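Storm limbs, brush piles and the stuff the county won't pick up

Quick one this month, brush pickup is coming and I keep getting the same emails. Tips below in no real order. Some of this is from last year's page, with fixes.

Check the pickup map first. Our side of Bovby Road got moved to the second April run and half the street still dragged everything out for the first one. It sat there three weeks. Grass under it died. If you're on the creek side you are still first run, as far as I know. Call and ask, the map online is old.

Length matters more than thickness. They want limbs cut to 9 feet or under here, butt end to the curb. All the cut ends facing the same way. If the pile is tangled the crew can skip it and they do. Takes maybe ten extra minutes to stack it right, and you get it back because you're not out there restacking in the rain.

Don't bag brush. Leaves yes, in paper. Brush no. Plastic bags get left behind no matter what's in them.

Keep the pile off the water meter lid, the hydrant, the mailbox. Not under a wire either – the claw on the truck needs room to swing up. Last spring somebody over by Fastgate Hardware lost a mailbox and the post and a good chunk of the sidewalk strip, and the county wouldn't pay for any of it, pile was too close.

Cutting tips, small stuff only. Loppers up to an inch and a half. Past that use a bow saw. I see people hanging on lopper handles with their whole body weight, you'll bend the bolt and then they never close right again. Wipe the blades with a rag and a little mineral oil when you're done. Sap sets up like glue overnight. If it already did, rubbing alcohol and an old toothbrush.

Three cuts for anything heavy. Undercut first, a foot out from the trunk, a third of the way up. Then top cut an inch or two further out, and let it drop. Then take off the stub just outside the collar, that's the swollen ring where branch meets trunk. Do NOT cut flush. And do not leave a coat hook sticking out either.

No wound paint. My dad used it on everything, whole can every fall. It traps damp. Leave the cut alone and let the tree close it up.

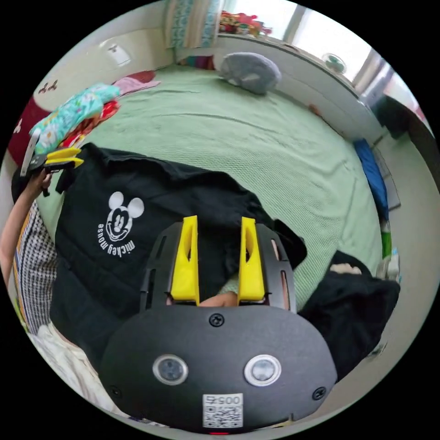 Bigger than your arm, or higher than your shoulders, get someone in. Same if there's any lean toward the house. I paid $162 to have one split limb taken down over the garage and it was worth every cent. Got two other quotes, one was nearly double and one guy never called back. Ask for the insurance certificate and have it sent from the insurer, not handed to you off the clipboard.

Get the cut written down too. "Trim tree" on an invoice means nothing. You want which limbs, how far back, and who hauls it. If the word topping shows up on the quote, call someone else. A topped tree throws up a mess of weak shoots and you pay for it again in four years, and again after that.

Who owns the tree: strip between sidewalk and road is usually the county's to decide on, even if you mow it. Ask before you cut. The fine here can go up to $1,000 and I would not want to test that. The neighbor's branch over your fence, you can generally cut back to the line, but rules differ so look it up, and go knock on the door first. Saves a lot of trouble.

Take pictures before and after anybody works on a tree near the road. Stand in the same spot both times. Put them somewhere you'll find them, not just on the phone.

Free mulch. If you see a chipping crew on your street, walk over and ask. Most are glad to dump a load and skip the drive to the yard. But you get the WHOLE load, it's a lot, and it'll have whatever was on the truck. I turn mine over and let it sit till fall before it goes near the beds. Two or three inches deep, pulled back from the trunk so you can see the flare at the bottom. No volcanoes please. Every bank and parking lot in town has volcanoes.

Walnut chips – keep them off the tomatoes. Paths only.

Stumps. Renting a grinder for one stump rarely pays. Split it with a neighbor or two and do them all in one morning. Call to have the lines marked a few days ahead, it's free. Stump killer from the store is slow, a year or more, and the drill holes need to be deeper then you think. Or just put a pot on it.

Watering after. A tree that lost a big limb or had roots cut for the new sidewalk wants water all through that first summer. Slow hose at the drip line, long soak, once a week if no rain. Sprinklers don't do it. I leave the hose on a trickle from supper to 9 and move it once.

Gloves. The cheap rubber dipped ones for stacking, leather for anything with thorns. The Fadar pair I had went two seasons before the thumb blew out, pretty good for what they cost. Long sleeves even when it's hot, poison ivy vine looks like any other brown stick in April and it'll get you just as bad without leaves on.
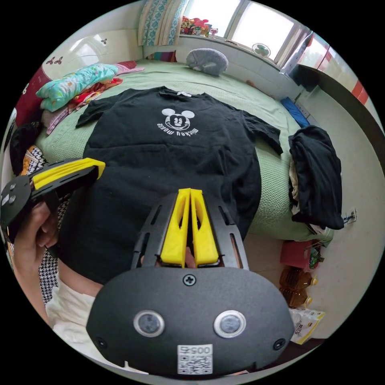 Washing Up and Stains

Yard clothes straight in the machine, not the hamper. If there was any ivy in the pile wash them alone, hot as the label allows, full amount of detergent. Then wipe the washer lid and the knobs, people forget the knobs.

Pine sap: freeze it first. Bag in the freezer for an hour, chip off what you can with a butter knife, then dab rubbing alcohol from the back side. Test the alcohol on a hem. Don't put it in the dryer till the spot is gone or its there for good.

Bar oil from the saw: dish soap, rubbed in dry, before any water. Leave it 16 minutes or so long as it takes to drink a coffee. Rinse warm. Might need two goes.

Grass on knees: white vinegar and water, half and half, then the normal wash.

Sawdust in pockets and cuffs, turn everything inside out and shake it outside. It clogs the lint trap otherwise. I empty mine twice on a saw day.

Sap on hands, cooking oil and salt. Then soap. The Cao orange scrub works too but dries my knuckles out.

More next month, gutters probably.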